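Sunday, late afternoon, skin bench

Second go at the UV timing on the sheets from batch Hokel. I wanted to know if the cells at the edges die off faster than the ones in the middle, or if I've just been fooling myself because the edges are easier to count. Same lamp as before, same dish height, lids off. I gave the lamp its full warm-up this time (last time I was impatient and it shows in the numbers, sorry Ermanno).

Sixty seconds per dish, then straight into fresh medium and back in the incubator. Controls got the same handling under foil. I made up the stain fresh and it came out a bit stronger than I like, so I let it down with buffer until the blank looked right by eye.

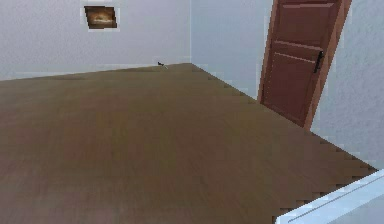
Counts first, before I forget what I did. The control dish gave 1321 live cells over the whole grid and the treated one gave 1000 on the nose, which looks made up, I know, but I went over it twice and got the same. I'm using the corner of the grid as my starting point every time now, the way you'd find your bearings in a room like the one above from the line where the two pale walls meet, and then working outwards. It's much harder to lose your place that way. The edge squares did look thinner in the treated dish, but they looked a bit thin in the control too, so I'm not getting excited yet.

What I did wrong: I left the second pair of dishes out while I hunted for the good pipette. They'd cooled right down by the time I got to them. I've kept the counts on the back page but please don't put them in the table.

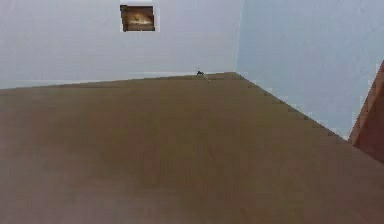

Guðlaug Østergaard thinks the thin edges come from how I swirl the dish when I seed it, and that the lamp may have nothing to do with it. She'd rock it front to back and side to side, never round and round, and leave it flat on the bench for a while before it goes anywhere near the incubator. She also wants a foil control at each dose instead of one for the lot.

Fair enough on both. I do swirl! I've always swirled, it's how I was shown, and it would push everything towards the middle just as she says. So the next batch gets rocked, and I'll seed one old-style dish alongside so we can see the difference for ourselves.
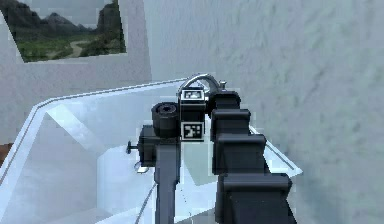 Other bits. The Furnine medium is nearly finished, with one bottle open and one sealed, and the order for more hasn't gone in. The Pralomen stuff on the bottom shelf is fine for washing but I wouldn't grow anything in it. Labels are coming off in the freezer again, so use the pencil on the frosted part and not the marker – I lost the name of a whole tube to that marker.

The Sanna sheets have settled nicely and 107 is the healthiest of them by a long way. I'd like to keep that one back for the repeat if no one else has plans for it.
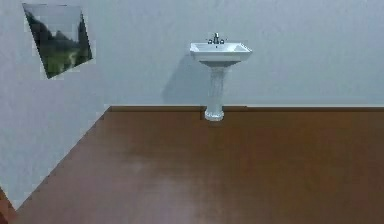

Next time, then: rock the dishes, foil control at every dose, good pipette found and on the bench before anything leaves the incubator. Ermanno Farina has the lamp in the morning so I'll start after lunch. If the edges still look thin with the rocked dishes I'll try the lamp a bit higher up and see if that evens things out.

Stain is in the door of the fridge, wrapped in foil. Used tips have gone out, hood wiped down, lamp off at the wall.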